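Notes on the Luder Rights Offering

Filed under: Portfolio, Corporate Actions

Shareholders of Luder will by now have received the notice of entitlement from their brokers. Several readers have written to ask how I intend to respond, and whether the discount to the market price is as attractive as the cover letter suggests. My position is set out below. It should be read as the record of one private investor's reasoning and should not be taken as a recommendation to any other person, whose tax position, time horizon and tolerance for loss will differ from mine.

I have held Luder since before this blog was started. The present holding is 1,471 shares, an untidy figure that results from years of dividend reinvestment. It is the second-largest position in the account, after Fima.

Terms of the offering

The company is offering two new shares for every 21 held on the record date. The new shares rank equally with the existing shares in all respects, including the next dividend if one is declared. Rights may be exercised in full, exercised in part, sold in the market while they trade, or allowed to lapse. Holders who take up their full entitlement may also apply for additional shares, which will be allotted at the discretion of the board after the offer closes.

Fractional entitlements are rounded down. On my holding the arithmetic produces 140 new shares, with a small fraction lost. Holders of fewer than eleven shares will receive no entitlement at all, a point which the cover letter leaves to the technical section of the prospectus.

The prospectus itself runs to 478 pages. I have read the sections on use of proceeds, risk factors, related party transactions and the pro forma balance sheet with care, and the remainder with less care than I would wish to claim.

The discount

A good deal of the comment on this offering has focused on the subscription price, which stands well below the last close before the announcement. Readers newer to the market sometimes treat this as a gift. It should be remembered that when new shares are issued below the market price, the value of each existing share adjusts downward once it trades without the right attached. A holder who exercises is made whole by the cheaper shares. A holder who sells the rights is compensated in cash, less commission and tax. The only holder who is clearly worse off is the one who does nothing, unless the company arranges to sell the unexercised rights on that holder's behalf.

Luder has made no such arrangement. I regard this as a poor choice by the board. A good many small holders do not open their mail promptly, and the period for instructions is short. My own broker closes its window two full business days ahead of the company's deadline, and this appears only in the small print under the online form. Please check yours.

The size of the discount therefore tells us little about whether the offering is a bargain. It tells us something about how anxious the underwriters were to see it completed. A deep discount makes it less likely that they will be left holding stock. I would have been content with either a deep or a shallow discount had the purpose of the money been well explained.

Use of proceeds

This is where I have the greatest difficulty. The company gives two purposes. The first is to retire the bank facility drawn for the purchase of the Josora distribution business. The second is described as "general corporate flexibility."

I supported the Josora purchase when it was announced, and said so on this blog. The price seemed fair and the warehouses filled an obvious gap in the northern territory. What I did not foresee was that working capital would rise so sharply once the two businesses were combined. Inventory has grown in each of the last several reporting periods, and it has grown faster than sales. Management has attributed this to seasonal purchasing. Seasonal purchasing ought to reverse with the season, and as of the April statement it had not.

Retiring the facility is sensible. The interest burden falls and the covenant that has troubled the lenders is no longer close to being tested. I have no objection to equity being used for that purpose, although I would have preferred a reduction in the dividend first. There is something circular in paying cash to shareholders in one half of the year and requesting it back in the next, particularly where the first payment is taxed.

The second purpose is more troubling. "General corporate flexibility" may mean a prudent reserve. It may also mean another acquisition. The name of Ghiță has been mentioned in the trade press as a possible target, and when the question was put at the investor call the chief financial officer declined to comment. That is a proper answer for an officer to give. It nevertheless leaves holders to decide whether they are funding a repair of the balance sheet or a second expansion before the first one has been digested.

Correspondence with readers

Pravesh Ngcobo wrote to argue that the entire matter should be judged on return on capital after the new shares are counted. He kindly supplied a worksheet. On his assumptions, the return falls modestly in the first year and recovers as the interest saving comes through. I have checked the formulas and found them sound. My only reservation concerns the margin he allows for the Josora warehouses, which is closer to what management has promised than to what management has delivered.

Thắng Thân takes the opposite view and has sold his shares outright. His letter makes the point that a company which comes to its owners once is likely to come again, and that the second request is generally made at a lower price. I have seen this happen and I have also seen it fail to happen. Two cases in my own records would support him and at least as many would not. I do not believe the pattern is reliable enough to act upon alone.

Karabo Dlamini asked whether the rights might simply be sold and the cash placed in Fima. This is a legitimate course and I considered it at some length. The obstacle in my case is concentration. Fima already accounts for more of the account than my written guidelines allow, and I have been slow to correct it. Adding to the largest position in order to avoid adding to the second-largest would be difficult to defend.

I am grateful to all three for permission to mention their letters.

What I propose to do

I intend to exercise half of my entitlement and to sell the balance of the rights while they trade. The proceeds of the sale will meet part of the cost of the exercise, so that the net cash committed to Luder will be modest. My proportionate ownership will decline slightly, and I accept that. I will not apply for additional shares.

Some readers will regard half measures as a failure to reach a decision. I would answer that the evidence itself is divided. The debt reduction is worth supporting and the second purpose is not yet explained, and a partial exercise reflects that fairly closely. It also leaves cash available should the shares trade below the subscription price after the offer closes, in which event the market will be a cheaper source of stock than the company was.

The instruction will be submitted by early afternoon, well inside my broker's window. I have on one occasion missed a deadline of this kind through leaving it until the evening, and the cost of that error still appears in my records under its own heading.

Matters to watch

The inventory figure in the next interim statement will be the first item I turn to. If it has fallen in absolute terms I will be inclined to restore the position to its former weight. If it has risen again, the explanation offered will matter a great deal, and a second reference to seasonal purchasing would not satisfy me.

I will also look for the take-up rate. A high rate among ordinary holders would suggest that the offering was understood and supported. A low rate, with a large block passing to the underwriters, would create a supply of shares that could weigh upon the price for several months.

Lastly, there is the dividend. The board has said that it "expects to maintain" the present rate on the enlarged share count. That commitment will absorb more cash than before, and I would be relieved to see it withdrawn. I recognize that this view is not shared by those who depend on the income.
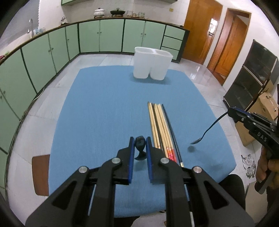
Holders in that position may wish to write to the company secretary before the offer closes, as I have done on the subject of lapsed rights. I have asked whether any proceeds from unexercised entitlements could still be passed to the holders concerned. No reply has been received so far. If one arrives I will publish the substance of it in the next portfolio note, together with the price obtained for the rights I have sold.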